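Search this site
Search
Go

My sewing room safety check, with comments

I do this check in June and again when the heating comes on, and a few of you asked for the whole list after I mentioned it in the newsletter. It started on the back of a pattern envelope and has grown. My marks are OK, FIX, or WATCH, and the grumbling after each one is what I wrote down this time, tidied up a bit.

CORDS AND POWER

1. Machine cord, full length, bent gently along the way. OK. I run it through my fingers with the plug out of the wall. The Harkell is old enough that I pay extra attention to the last few inches before the machine, where it gets folded every time I put the cover on.

2. Foot pedal cord and plug. WATCH. There's a spot where the outer layer has gone a little shiny and stiff. No cracks. I've put a dot of nail polish next to it so I can tell next time if it's grown.

3. Power strip. FIX. I had the iron and the little heater on the same strip again! I know better. The iron now has the wall outlet to itself, and the heater is in the hall closet until I find a better home for it.

4. Anything under the rug? OK. (There was, last year. I'm not proud.)

IRON AND PRESSING

5. Iron soleplate and cord. OK. Cleaned off some fusible gunk that had been there since the tote bags.

6. Ironing board locks open and stays open. OK, but the catch needs a firm push. I lean on it with both hands before anything hot goes near it.

7. Board cover. FIX. Scorched through at the narrow end, and the padding underneath is brown. I've ordered a Perel one, 22 inches across at the wide end, so I can finally press a whole yoke without shuffling it along.

8. Iron unplugged when I leave the room. WATCH, forever. I caught myself at it twice while making the curtains, so there's a sticky note on the door now, at eye level.

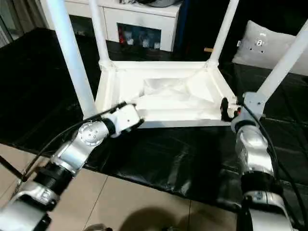
SHARP THINGS

9. Rotary cutter closes every time. WATCH. The guard on mine sticks when there's lint in it. I took it apart over a tray, wiped it down and put one drop of machine oil on the pivot, and it's much better. If it sticks again it's going in the trash, blade taped up first.

10. Old blades and bent needles. OK. They go in a mint tin with tape around the lid. Mine is almost full and makes a very satisfying rattle.

11. Pins on the floor. FIX, and this one got silly. I bought the bulk box from Woo, 936 glass heads, and dropped it the same evening. A magnet wand gets most of them, then I go over the floor with a flashlight held down low so they throw a shadow. Socks are banned in there until I've gone a week without finding another.

12. Scissors stored point down or in a sleeve. OK.

SEATING AND FLOOR

13. Chair and stool, every leg, every joint. OK. I wiggle each leg by hand, then sit and rock a little. If anything clicks I stop using it until I know why.
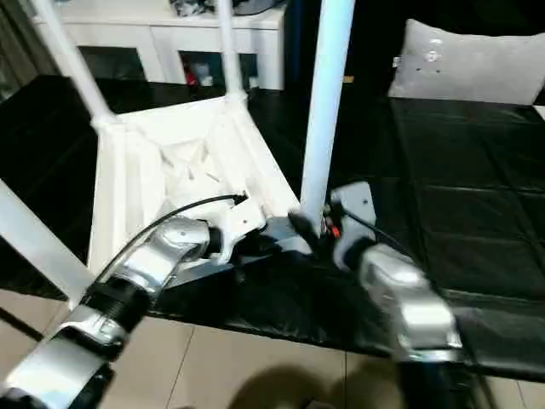
14. Thread snips and scraps swept up around the pedal. FIX. I had a real nest under there, and some of it had worked its way in beside the pedal spring. Unplug first, then tweezers.

15. Clear path from my seat to the door. WATCH. Two bins of fleece have crept out from under the cutting table again. They're going back tonight, or at least by the time you read this.

SHELVES AND STORAGE

16. Shelf brackets tight. OK. Boltus brackets, put up the summer I moved in, and I gave each screw a quarter turn. Only the top left one moved.

17. Heavy stuff down low. FIX. I'd put the box of interfacing bolts above my head, which seemed fine until I tried getting it down with one arm while holding a mug.
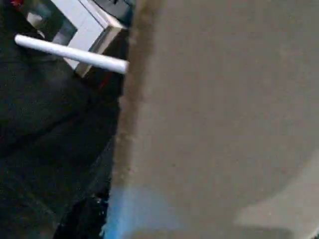
18. Yarn and fabric away from the heater and the lamp. OK now, see number 3. My spreadsheet says I own 2,193 yards of yarn in sock weight alone, and all of it had been sitting next to that heater.

19. Lamp bulb is the right wattage for the shade. OK.

20. Smoke alarm in the hall. OK. Pressed the button, scared the cat, fresh battery anyway.

Still to do before I start on the coats: the new board cover, the fleece bins, and a proper look at the pedal cord in daylight. I also want a small fire extinguisher for that end of the house — if you have one you like that fits on a narrow wall, leave me a comment.

We use cookies to remember your preferences. Accept Manage settings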